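Hola, Wenche:

Te escribo el informe de avance en plan carta, que ya sabes que los formularios se me dan fatal. Plurstead va bien, mejor de lo que me atrevía a decirte en diciembre (¡qué mes aquel!), y la demo de los dos primeros capítulos ya se puede jugar de principio a fin sin que se cuelgue.

Lo más gordo ha sido el sistema de guardado. Rhodri lo ha rehecho entero y ahora cargar una partida en la portátil es cosa de 7 segundos. Antes te daba tiempo a hacerte un café. También hemos cerrado el mapa del puerto, aunque las escaleras del faro siguen dando guerra: el personaje se queda enganchado en el último tramo y Tomos lleva días peleándose con las colisiones.

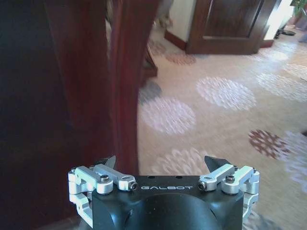

Pinza GALBOT junto al marco de una puerta, con el suelo de moqueta al otro lado.

De dinero, tranquila. De la segunda entrega nos quedan 4000 euros, y casi todo va para la música de Vlasta, que ha mandado ya el tema principal y es una maravilla — lo tengo puesto en bucle mientras te escribo. La traducción al portugués la lleva Morais y aún nos debe los diálogos de la taberna; les he vuelto a escribir esta semana.

La página de la tienda suma 3201 jugadores en lista de deseos, y eso que el tráiler que hay colgado es el viejo, el de la niebla fea. El nuevo lo está montando Hefin.

Me preocupa un poco la certificación de la consola. Nos devolvieron la primera versión por los textos de los mandos y hay que reenviarla, así que preferiría mover la fecha de la demo un par de semanas — ¿te parece bien? Si me dices que sí, aviso a la gente de Restthorpe para que cambien el anuncio.

Un abrazo y gracias por la paciencia.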